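I have a confession to make: for years my cleaning supplies lived in a heap under the kitchen sink, and every time I needed a sponge I'd pull out a mystery bottle, a wad of grocery bags and a rubber glove (only ever the left one!) before I found it. I fixed it last May, over a couple of evenings, and it has stayed fixed, which is more than I can say for my closet. So this page is everything I do now with bins, sponges and hoses, in no special order.

## Get one big bin and stop there

I used to buy those sets of little matching baskets. They look darling in the store and then you get them home and a spray bottle won't stand up in any of them. What works for me is one big, rectangular, straight-sided bin with tall walls. Straight sides matter more than you'd think, because the sloping kind loses a ton of room at the bottom, and you only find out when you try to lay a scrub brush flat.

Measure your cabinet first, and measure it with the door open and the pipes in the way. I skipped the pipes. My first bin went back to the store the same afternoon.

I like a plain gray one. White shows every drip, clear shows every drip plus whatever is inside, and the black one I had in the garage hid a dead cricket for goodness knows how long. Gray hides the small stuff and still lets you see a bright sponge or a rag sitting on the bottom.

## Empty it on a table

If you take one thing from this page, take this: haul the bin out and put it up on a table before you sort it. I did mine crouched on the kitchen floor for years and my knees complained for two days every time. At table height you can reach straight down into the corners, and you can see what you've got!

An old sheet or a couple of towels underneath will save a wooden top from scratches, especially if the bin has been sitting on gritty garage concrete. Give the bottom a quick swipe with your hand before you set it down anyway.

My order goes like this:

1. Everything out, onto the towel.
2. Bottles with less than an inch left get used up this week or tossed. Don't pour two different cleaners together, ever, even if they smell alike.
3. Sponges get the sniff test (more on that in a second).
4. Wash the bin with warm water and dish soap, rinse, and let it dry upside down.
5. Tall things back in first, along the back wall. Soft things last.

The drying is the step I always want to skip. A wet bin with a lid on it smells like a pond by the next morning, ask me how I know.

## Sponges, the long version

I go through a lot of sponges and I have opinions. A kitchen sponge gets a week, maybe two if I've been eating cereal for dinner. After that I snip a corner off and it moves down to the bathroom. When the bathroom is done with it I snip a second corner and it goes to the garage for wheels and muddy boots, and after that it's trash. Cut corners are so much easier than labels, and you'll never again wonder whether the thing in your hand was last used on the toilet.

Don't leave them lying flat in a puddle! Stand them on edge, or clip them to something with a binder clip. If a sponge smells sour after you've rinsed and squeezed it, it's finished, no matter how new it looks.

And please don't store a damp one in the bottom of your bin with everything else piled on top. New sponges can go down there, still in the wrapper. Used ones need air.

I bought a bulk box once that came to 200 sponges, which sounded thrifty. They take up a whole shelf, and the ones at the back got dusty and a bit stiff. A small pack at a time is plenty for one house.

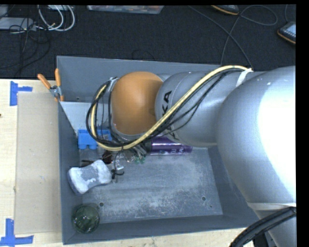
*Gray bin up on the tabletop, with good deep walls.*

## Keeping cords and hoses from taking over

This belongs on the same page because in my house it's the same cabinet. The vacuum hose, the sprayer hose and three extension cords all used to live together in one big knot. A few things helped.

Strap them every foot or two if they run alongside something. A soft hook-and-loop strap is kinder than a zip tie, and you can undo it when you need a little more slack. Leave some slack near anything that bends, too. A hose pulled tight around a corner will kink in the same spot every single time until it splits there.

Loop cords loosely, and never wrap them hard around your elbow the way my family always did (it puts a twist in the cord that you'll be fighting forever). Make a loop one way, flip the next one under, and keep going. It takes a bit of practice and then your hands just do it.

Thick ribbed hoses don't like small circles at all. I hang mine over two wide hooks in one big lazy curve, and it comes down ready to use. If you've only got a nail, screw an empty coffee can to the wall and drape it over that instead.

## Grabbing things from the bottom

Tall bins do have one drawback, and it's that small items sink. Little scrubbing pads, drain covers, the cap of whatever I opened last. I keep a pair of long kitchen tongs just for this, hung on the inside of the cabinet door. Get the kind with soft tips if you can; bare metal ones tore up a nice sponge of mine in about a week. Come straight down over the thing, pinch gently and lift. If you go in at an angle you'll knock over the bottles.

For the really tiny stuff, a zip bag clothespinned to the rim of the bin is perfect. It looks a little silly and I don't care one bit.

## Odds and ends

- Carpet under your work table? Lay an old shower curtain down before you start washing anything. Dark carpet hides a spill beautifully, right up until it dries.
- A strip of masking tape on the front of the bin with the date of the last clean-out keeps me honest. Mine is due again, now that I look at it.
- Turn bottle labels to face the front. It takes five seconds and saves you from lifting out four bottles to find the glass cleaner.
- Baking soda in an open jar at the back helps with the under-sink smell. Swap it when you swap your kitchen sponge for the third or fourth time.
- If you have little kids or a nosy dog, the bin goes up high or behind a latch, tall walls or no tall walls.

Next up I'm tackling the shelf over the washer, where I'm fairly sure the right-hand rubber gloves have been hiding all along. If you have a good way to store a mop bucket that won't fit anywhere, please leave it in the comments, because mine is currently living in the bathtub!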